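Clear container (household)

A clear container is any see-through vessel kept in a home for holding liquids, dry goods or small items. The term covers glass bowls, tumblers, jars and plastic bottles. Usually washed and reused. In the Sterby household survey (3,554 homes, published August 20, 2021) it was the most common item on kitchen tables after plates.

Glass types

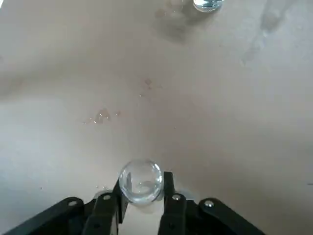
Glass containers are sorted by wall thickness, and the wall is what people notice first. Thin walls look almost colorless. Thick walls bend the light, so a rounded, bowl-like piece can look greyish inside with bright white along the rim, and the surface it is held over may show up as a small dark band near the bottom. Dwight Charbonneau called this the "table line" in his notes for the Sorensen collection. Name stuck among collectors, not much used elsewhere.

Rounded pieces roll if set on their side. Older guides say to store them rim up, on a cloth. Stacking is discouraged, as two bowls can jam together. Cold water in the top one, warm water round the bottom one usualy frees them.

Plastic types

Plastic bottles are lighter and don't shatter. Most have a screw cap, often in a bright color so the cap doesn't get lost. A clear bottle with a blue cap is the ordinary water type in many shops. Picked up by the neck as a rule, the body being soft and easy to squeeze. 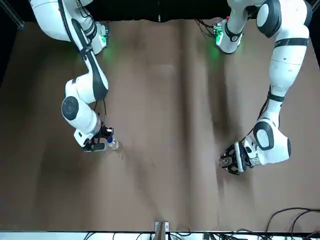
Caps are kept with thier bottles during washing. Chae-won Do's handbook for Dilari, a housewares seller, gives 2 rinses for water bottles and more for juice or oil. Dry upside down, cap off.

Sizes

Small glass bowls for salt or spices: 100 ml. Dessert bowls: 300 ml. Bottles vary too much to list. Skindance, a maker of bath goods, sold its oils in both sizes for a time, and the empties still turn up in kitchens.

See also: Jar, Tumbler, Bottle cap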